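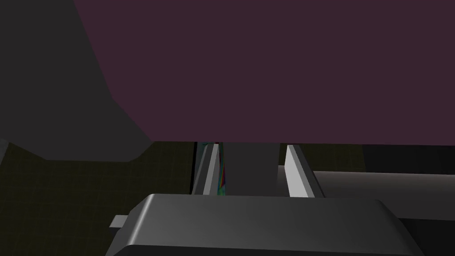 By Glenys McPhee
Last updated: May 7, 2023

Siobhán Mac Giolla spent most of last year trying to get a policy to work when the wrist camera can see almost nothing useful. Her group at the Dunstan lab trains manipulation policies in simulation, and the project, called Timby, is about what happens when something large gets between the camera and the work.

"People report success rates on clean views," she says. "Then you look at the rollouts and half the approach is spent with a big flat surface right in front of the lens. We wanted to know how much that costs."

The purple surface in the render is that kind of case. It hides the upper part of everything behind it, and what is left for the policy is the gripper, the middle part of a gray panel, some floor and a thin strip of colored pattern next to the left finger.

Mac Giolla and her co-author, Shengli Fu, built a test set of 1,841 simulated episodes and sorted them by how much of the wrist view was blocked. They trained two policies on the same demonstrations. One saw only the current view. The other, which they call Allen, also got 14 earlier views from the same episode.

On open views the two were close. On the most heavily blocked group, the single-view policy failed nearly 4 times as often.

"I expected a gap, but I expected it at the grasp," Fu says. "Most of the failures were earlier. The arm would slow down, drift sideways and then close on nothing."

He puts this down to the gripper itself. When most of the view is a flat color, the fingers are the most detailed thing left in it, and the single-view policy seems to lean on them too much. The pair tested this by changing the shade of the fingers between runs. The single-view policy got worse. Allen hardly changed.

There are limits. The surfaces in the simulator are plain and evenly shaded, and the lighting is simple. Ashton Ellery, who wrote the rendering code, would like to add worn edges and reflections before anyone draws conclusions about real hardware.

"It's a simulator. The purple is just purple," Ellery says. "A real board has scratches, and scratches give you something to track. It could turn out easier in the real world. I don't know yet."

A first set of hardware trials began in December at the Prondton site, using a single arm. Mac Giolla won't give numbers from those until the camera calibration has been redone.

Asked whether a second, fixed camera would solve the problem, she says it would help in many cases and that they have tried it. "But then somebody parks a cart in front of the fixed one. I'd still want the wrist view to hold up by itself."

The episode list and the blocking scores will be released with the paper. The training code will follow once Fu has cleaned it up.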